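How to Get Your Money Back Through Small Claims

I've now taken two firms to the small claims court and got my money both times, so friends keep asking me how it's done. I'm not a solicitor, just a stubborn person with a folder, and what follows is for England and Wales only.

My first claim was against Drirkska, who took £1,200 for a kitchen worktop and never delivered it. The second was against a Gretenham builder, for £2,947. Neither was much fun, but the paperwork is a lot less scary than it looks!

Start with a letter before claim. Say what you paid, what went wrong, how much you want back and the date you want it by. Fourteen days is normal if you're claiming against a business. Keep it polite (I rewrote mine three times to get the rude bits out) and get proof of posting from the Post Office.

While you wait, put your evidence in date order. I clear a table, lay everything out and number each page in pencil. Receipts, emails, texts, bank statements, photos - anything with a date on it goes in.
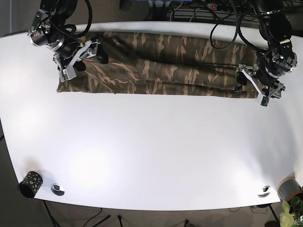

Camouflage trousers folded lengthwise on a white table.

If nothing useful comes back, make your claim online through the government website. You'll need the other side's proper name and address, so look them up at Companies House first. I nearly claimed against "Norkorlow Kitchens" when that was only the name over the showroom door. There's a fee, which depends on how much you're claiming, and you can ask for it back as part of the claim. If you're on a low income, check whether you can get help with it.

They then get a set time to reply. They might pay up, defend it or ignore you completely. If they ignore you, you can ask for judgment by default, but you do have to ask - I sat there for weeks in March thinking the court would do it for me.

If they defend, you'll be offered a phone call with a mediator. Know your lowest figure before it rings and write it down. My builder settled on that call, and I was in the Brunet café with a toasted teacake by lunchtime.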